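チケット #43 床暖房系統2 往き温度が設定値に届かない
製品:Pornik 温水コントローラ
設置先:Stidness 棟 機械室
報告者:Chepkoech Mfaume
状態:解決済み

症状
4月の定期点検後、系統2の往き温度が設定40℃に対し31℃で頭打ちになる。系統1は正常。コントローラにエラー表示なし。循環ポンプは運転信号ONのまま停止しない。

確認1
戻り温度は29℃。往きとの差が小さく、流量不足の症状とは合わない。ストレーナを分解したが詰まりなし。エア抜き弁からの空気の排出もなし。

確認2
混合弁のアクチュエータを手動に切り替え、全開位置で固定。20分後に往き38℃まで上昇した。熱源側の能力不足は除外。自動に戻すと再び31℃付近まで低下する。

確認3
系統2のセンサ抵抗値を端子台で測定。実温度に対する換算値と一致し、センサ単体は正常と判断。配線の導通も問題なし。
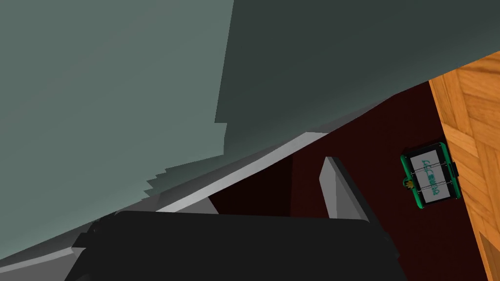
図1 3D表示の画面。淡い灰緑色の面と、その右の濃い灰緑色の面。

確認4
アクチュエータへの制御電圧を測定。コントローラの出力表示100%に対し、端子電圧は5.1Vで止まる。パラメータ一覧を出力し、点検前のバックアップと比較したところ、系統2の出力上限が50%になっていた。バックアップ側は100%。

原因
点検時に読み込んだ設定ファイルが Midtbø 棟用のもので、同棟では系統2の出力上限を50%に制限している。系統1の値は両棟で同一のため影響が出なかった。

処置
・系統2の出力上限を100%に変更
・設定を保存し、コントローラを再起動
・全開指令時の端子電圧9.9Vを確認
・90分運転し、往き40℃で安定

備考
設定ファイル名に棟名が含まれていない。次回から棟名と系統番号を付けて保存する。Filham 側の保守用端末に残っている旧ファイルは未整理。

コメント(2)

匿名
出力上限は表示値に反映されないのですか。うちも表示100%で電圧が上がりません。

Chepkoech Mfaume
反映されません。表示は制限前の演算値です。詳細設定の出力上限を見てください。

関連チケット
・混合弁アクチュエータの異音
・再起動後に時刻が初期化される
・系統1 戻りセンサ断線の誤検知

閲覧 800 共有 2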